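## 4. Setting up the simulator and checking the gripper view

Every team does this section once at the start of the season, and again after any reinstall. Allow 50 minutes on a club laptop. You need the Rundar simulator installed (section 2) and your team folder copied from the Wedton share (section 3).

### 4.1 Start the room

1. Close any web browser and anything else that uses a lot of memory.
2. Open Rundar and choose **Load room**.
3. Pick `tirnley_practice`. Don't pick `tirnley_match`, which stays locked until the heats in June.
4. Wait for the progress bar to finish. The first load is slow, as the textures are being unpacked. Later loads take a few seconds.
5. Set **Physics steps** to 400. The program arrives set to 2,000, and the older laptops can't keep up with that.
6. Press **Apply**, then **Save as team default**.

**Note:** If you skip step 6 the setting goes back to 2,000 the next time you open the program.

### 4.2 Close the gripper and look along it

1. In the **Robot** panel, choose **Meinecke two-finger**.
2. Press **Home**. The arm moves to its start position and stops.
3. Set **Opening** to 0 and press **Send**.
4. Change the view to **Hand**.
5. Compare your window with the one printed in this section.

The fingers should meet along the middle and point away from you over the floor, with the black body of the gripper at the bottom of the window. A thin line of light low down between the fingers is normal at this setting. A gap that runs all the way up to the tips means the close command hasn't been received. Press **Send** again.
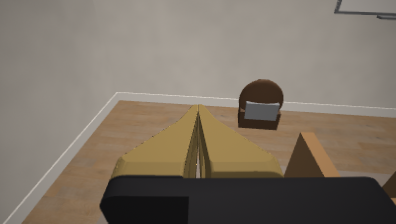
*Written by the Tirnley Robotics Club guide team · Section 4 of 9 · Practice room edition*

The small dark-brown object with the grey panel is the one to use in 4.3. In the start position it shows up ahead of the fingertips and a little to the right. If it is on the left, the view has been mirrored: open **View > Options** and clear the **Flip** box.

The wall colours may look lighter or darker on your screen. This has no effect on the score.

### 4.3 First approach

Do this by hand before you run any code.

1. Set **Speed** to 50.
2. Set **Opening** to 80 and press **Send**. Watch that both fingers move by the same amount.
3. Use the arrow keys to turn the hand until the gap between the fingers lines up with the brown object.
4. Move forward in short taps. Don't hold the key down.
5. Stop while you can still see floor between the fingertips and the object.
6. Press **Mark**. Rundar stores the position as `approach_1` in your team folder.
7. Press **Home**.

**Caution:** Keep clear of the wedge with the orange edge, close to the right-hand finger at the start. Turning too far right at low height will bring the gripper into it. The simulator then pauses and the run is logged as a collision. Collisions in practice don't lose points, but they fill the log and make it harder to read.

**Caution:** Never copy `approach_1` straight to the real arm. The bench in the workshop is a different height from the simulated floor.

### 4.4 If something is wrong

- **Window is black.** The view is set to a camera that isn't loaded. Choose **Hand** again.
- **Only one finger moves.** Reload the robot, not the room.
- **Movement is jerky.** Check that **Physics steps** still says 400, then plug the laptop in. Battery mode slows it down.
- **Log file over 80 MB.** Save it under a new name, then clear it from the **Run** menu.

When `approach_1` appears in your folder, tick line 4 on the team sheet and go on to section 5.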